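Home > Kitchen and Table > Crockery
Thread: Replacing a few plates or the whole set?

zahira_c
Wed 25 October
We have a Prastell dinner set that we bought when we moved in. It has been used every day and a lot of the plates have chips round the rim, mostly the dinner plates. The bowls are fine. Prastell have changed the glaze since then and the new plates are a slightly different colour. I have put an old one and a new one side by side in the shop and I can see the difference, though my husband says he can't.
A full new set would come to £300. Do I buy only the dinner plates and put up with the mismatch, or start again? I would like whatever I get to last. I'm also open to a different make.

Manikandan Raju
Just buy the dinner plates. People sit down to a plate with food on it. I've had three makes mixed together for years and never had a comment.

vija_r
I'd look at why they are chipping before you spend anything. If the bowls are fine and the dinner plates aren't, it is probably how they are being loaded or stored. Are they going in the dishwasher? Big plates often knock against each other in the bottom rack because the slots are too narrow for the rim. It is a tiny knock but it happens every wash.

zahira_c
Yes, dishwasher every night. It's a Brelus, slimline, and the bottom rack is a bit tight. They do lean.

vija_r
Then use every other slot for the dinner plates and put saucers or side plates between them. You'll fit less in. I went over to this when I got my current plates and have had one chip, which was me hitting the tap.

Teguh L
I don't agree that it's the dishwasher. I wash everything by hand and mine chipped too. The worst thing for plates is a tall stack in a cupboard. You want the one at the bottom, so you hold the rest up with one hand and slide it out, and the rim catches. Short stacks, same size only, and nothing balanced on top.

Manikandan Raju
Who wants the plate at the bottom though? They're all the same plate.

Teguh L
When there are side plates on top of dinner plates, you want the one underneath. Most people's cupboards are like that. Mine was.

Hidayah H
I worked in the crockery department at Cordeiro until we moved away, so some thoughts from the shop side.
Vija and Teguh are both right, it can be either. Run your finger round the rim. If the chips are all over the place it is more likely to be washing up. If they are mainly on the underside of the edge it is more likely to be stacking.
Also turn one over and feel the foot, the ring it sits on. If the foot is left unglazed and feels rough, it will scratch the plate below. People think those grey lines are knife marks and some of them are, but not all. A circle of kitchen roll between plates is enough. You don't need to buy the felt ones.
On colour, pale blues and off-whites are the hardest to match. Plain white is not easy either. A darker glaze hides more difference between batches but shows cutlery marks.

zahira_c
Just been and felt them. The foot is rough, like very fine sandpaper. The chips are a mix, but more of them underneath, so that's one to Teguh I suppose. We do have side plates on top of dinner plates.

Teguh L
Thank you.

vija_r
A mix means it's both. I'd still change how you load it.

Manikandan Raju
Kitchen roll between the plates of a set you use every day. Do you take it out and put it back every night? I can't see anyone in my house doing that.

Hidayah H
For daily ones, no, I only do it with the ones we get out for visitors. For daily ones I'd keep the stack short and put it down gently. Two hands if it's heavy.

Manikandan Raju
Fair enough.

zahira_c
What about secondhand? There are always old Prastell plates on the selling sites, and they should be the old glaze. Has anyone bought like that?

Hidayah H
Yes, and it's how I'd do it. Ask for a photo of the back as well as the front. The stamp on the base changed when the glaze did, so it will tell you which you're getting. Ask the seller to tap each one with a fingernail too. A clear ring is good, a dull sound usually means a hairline crack. And ask how they pack. Plates should be wrapped one by one and stood on edge in the box. Laid flat, the bottom ones take all the weight.

vija_r
One warning. I bought six bowls like this and two came broken. The seller paid me back but it took weeks of messages. Collect in person if you can.

Teguh L
I'd be wary of anything described as "display only". Plates that have stood on a dresser in the sun can fade, and then you have a third colour.

Manikandan Raju
There's a warehouse clearance place out past the ring road from me that says it has 2,000 pieces of old stock, mostly plain. I haven't been in. The opening hours are odd. I could send you the name if you're anywhere near.

zahira_c
Yes please, it's worth asking.
I think I'm decided. I'll look for old glaze dinner plates secondhand for a month or so and if I don't find enough I'll buy the new ones and use them as a separate set. The side plates have gone on their own shelf as of this afternoon and I've left gaps in the dishwasher, so that's both of you kept happy.

Hidayah H
Sounds sensible. Don't throw the chipped ones out all at once. If the chip is only on the underside and smooth they are fine under plant pots. I wouldn't eat off one with a chip on the top edge, as the bare part soaks things up and it can cut a lip.

Teguh L
Agree with that. Last thing from me. When you move a small stack, keep it low over whatever you're putting it down on and lower the whole lot level. Most of my breakages were from letting one side touch first, and the rest were from lifting too many in one go. I never carry more than a few now, even if it means going back to the cupboard again.

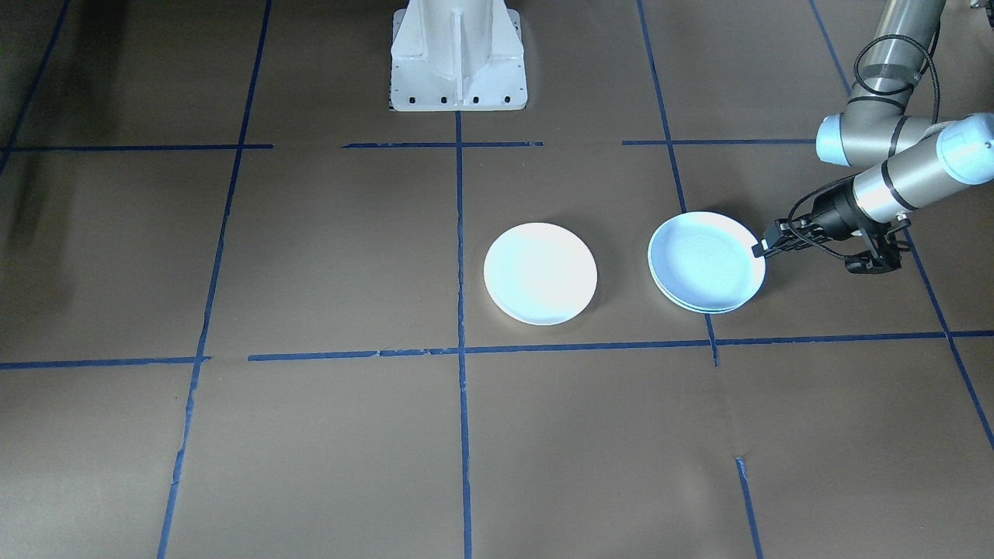
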